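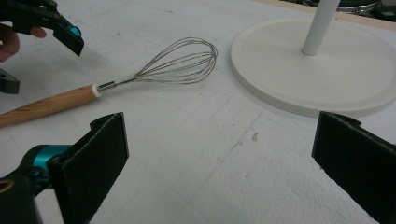
The Horse at the End of the Row

I'd been at Tomberg three weeks before anybody let me hold a rope with an animal on the other end of it. Up to then it was buckets, mostly, and the big blue wheelbarrow with the flat tire, and a lot of standing by the gate saying "Yes, ma'am" to the barn lady. I was fifteen and there by order of the school, which had gotten tired of me around the middle of April and signed me up for what they called a summer placement. My aunt called it horse jail. She drove me out every morning in her slippers.

There were six girls that August. The others all had their own horse to look after, with a card on the stall door and everything. I got Donati.

Donati was a brown gelding, very tall, with one ear that had a bite out of it and a face like he was waiting on a bus. He'd come from an auction up past Skindine with a tag still glued to his hip. Lot 178. The glue had pulled some of the hair off, so for most of that summer he had a bald patch in the shape of a sticker, and the other girls called him One Seventy-Eight when they thought I wasn't listening (I was always listening, I had nothing else to do).

"What do I do with him?" I asked.

"Sit there," the barn lady said.

So I sat there. I had a bucket turned upside down outside his stall and I sat on it for an hour every day, from three to four, while the others went around and around the ring with their heels down. Donati stood with his rear end to me. I got to know that rear end pretty well. I read him the back of the fly spray. I read him my math packet, which was supposed to be done by September, and I told him the answers I was making up. He didn't care for fractions either.

On the ninth or tenth day I was complaining about my mother. I'd gotten going, really going, stuff I hadn't said to the counselor or my aunt or anybody, and I had my head down between my knees so I could do it without my voice getting weird. Then something warm blew on the back of my neck. I kept still. He smelled like hay and old pennies. He breathed on me for a while and then he took the collar of my shirt in his teeth, gave it one tug, and let go.

I told the barn lady he bit me.

"Did he?" she said.

"Kind of."

She gave me the rope the next morning.

We walked. That was all we did at first, down the lane to the mailbox and back, and he stopped for every single thing. A feed sack. A puddle! He would plant all four feet and look at the puddle, and I'd stand there saying "It's water, you drink it," and ten minutes would go by. The other girls were already cantering. I started to mind that less than I thought I would. It's hard to be mad at somebody for being scared of a puddle when you've spent the whole spring eating lunch in a bathroom stall.

Then came the Drulen fair. Everyone was going in the trailer and everyone had a class to ride in except us, and I figured we'd stay home, but the barn lady wrote us down for something called In-Hand, which is where you lead your horse around and a man in a hat looks at him. It cost 21 dollars. I know because I saw her write the check, and I thought it was the biggest waste of 21 dollars I'd ever seen.

He wouldn't get in the trailer. They tried grain, and then a longer rope, and then two of the girls locked arms behind him and pushed. I went and got my bucket. I turned it over on the ramp, sat down with my back to him, and started in on how my aunt puts ketchup on eggs.

It took most of the ketchup story. Then I heard a hoof on the ramp, just one, and a long wait – and then the other one.

We came in last, by the way. He stopped in the middle of the ring to look at the man's hat, and he was still looking at it when they gave out the ribbons.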